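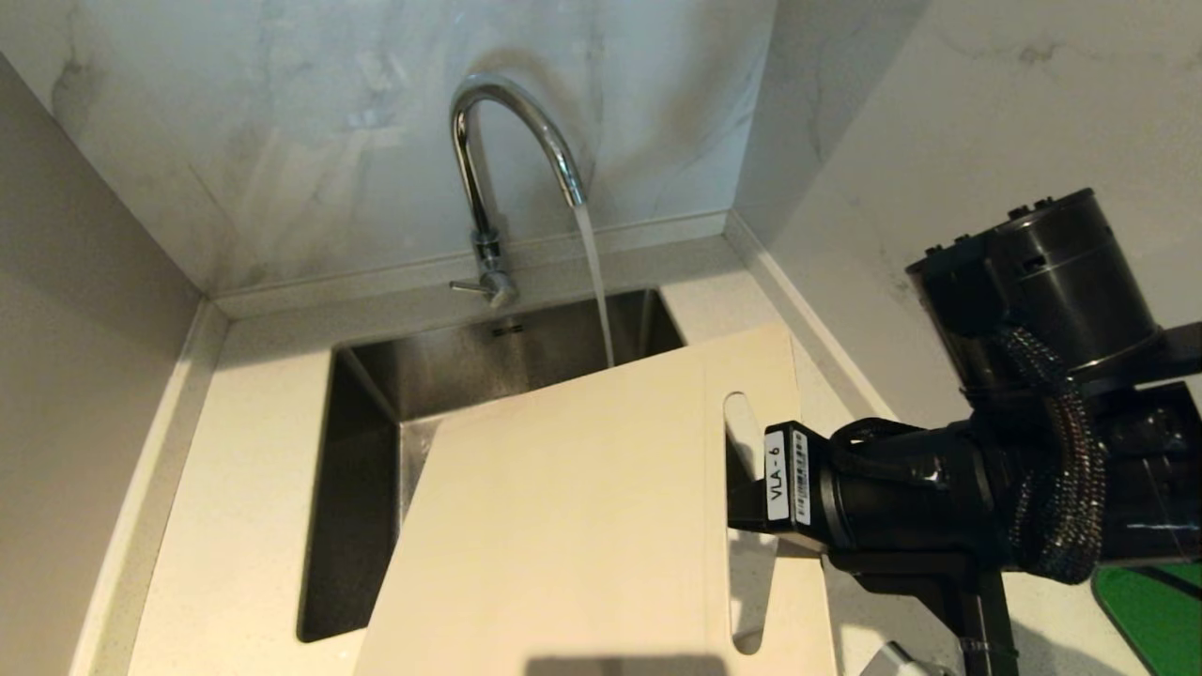
Cutting board held over the sink with the water running. The label on the gripper says VLA - 6.

Search this diary Type and press enter

December, late evening

Sink day. I put it off all week and got to it after lunch. The arm has been folding towels and moving cups on the bench for long enough, and I wanted to know what it does next to a faucet.

Moved everything over to the counter with Aiman's help. The heavy part is the shoulder. We carried it wrapped in a blanket and it still left a mark on my forearm. He went home after that and I spent until four on cables. The braided sleeve is the one that came off the old Terell build, and I still think it is too stiff. When the wrist turns all the way over, the sleeve pushes back and the arm settles a little off from where I told it to go. I logged it and left it. A softer sleeve is on the list.

The job for today was the cutting board. Pick it up from the counter, tilt it, hold it under the water, turn it over, put it down. I wrote that as one task and then split it into five, and I should have started with five. The pick is the worst one. The board is flat on the counter and the fingers have nothing to get under. Hidayah suggested months ago that I let part of the board hang over the edge of the basin so there is a gap to work with. I did it her way today. I will tell her so.
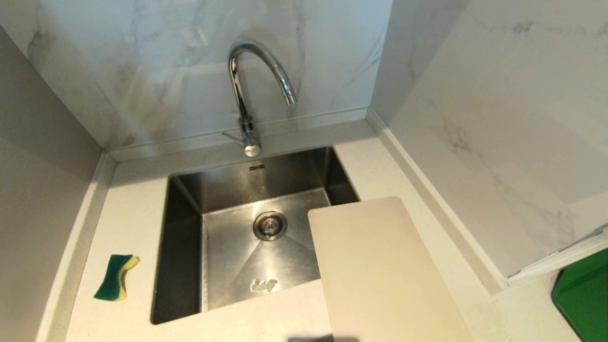
Board with a corner out over the basin. Sponge on the left, not part of today's job.

Grip force: started at 300 on the controller scale and the board slid when it tilted. Went up in steps. At 1400 it held but the current climbed and the fingers were slow to let go afterward. Somewhere between those is the right number and I don't have it yet. The finger pads are the hard ones. I have a strip of soft rubber from the Wijaya order that I have never cut, and that is tomorrow's first job.

I ran 64 attempts. Eight of them I would call clean from start to finish. Most of the others lost it at the turn. The elbow comes up, the board swings out wide, and I hit stop before it reaches the wall. I don't want to find out what a chip in that marble-look panel costs. Two stops were my own nerves and the arm would have been fine.

Things I noticed:

The handle slot in the board is more useful than I planned for. When a finger lands close to it, the grip seems steadier. When it lands farther down, the board twists. I would like to try putting one finger right through the slot, but the fingers may be too thick. Measure first.

The faucet is chrome and throws bright spots everywhere. The position estimate jumped when the highlights moved. Syahrul had the same trouble with a kettle and ended up turning off a lamp. I tried turning off one of mine and it got a bit better. I did not keep proper notes on that, so it doesn't count.

Water is hard to see for me, never mind for the software. I had been planning to have it check whether the stream is on. For now I work the lever by hand and tell it.

Splashing: less than I feared. I had a towel over the power supply the whole time and the supply itself up on a stool, well away from the sink. The gripper housing is not sealed. I keep the flow thin and the board between the water and the joint where I can. Nabila looked in at six and asked if I had a switch I could reach with my foot. I did not. I have one now, taped to the floor, and it works.

She also asked when she could have the sink back. I said tomorrow night. Dinner was sandwiches.

Rhys wrote to ask if I would bring the whole thing to the Fladow open evening. I said maybe the arm, and no running water. He wants the sponge as well, wiping a plate. The sponge is a separate problem – it bends when you pick it up, and the shape I saved for it is wrong after one squeeze. I haven't answered that part.

Software: the new planner crashed once, near the end, on a bad wrist angle. Restarted and it came back in the right pose. I have the log. The old Akon planner never crashed, but it was so slow that I used to go and make tea during a reach. I am keeping the new one.

For tomorrow:

Cut and glue the rubber pads.
Grip force again, small steps, write down every one.
Lower the elbow in the turn, and slow the whole turn down.
Retie the cables on the post.
Order the softer sleeve.
Clear the counter by seven.

My back hurts from leaning over the counter. Stopped at ten. Power is off at the wall and I checked it twice.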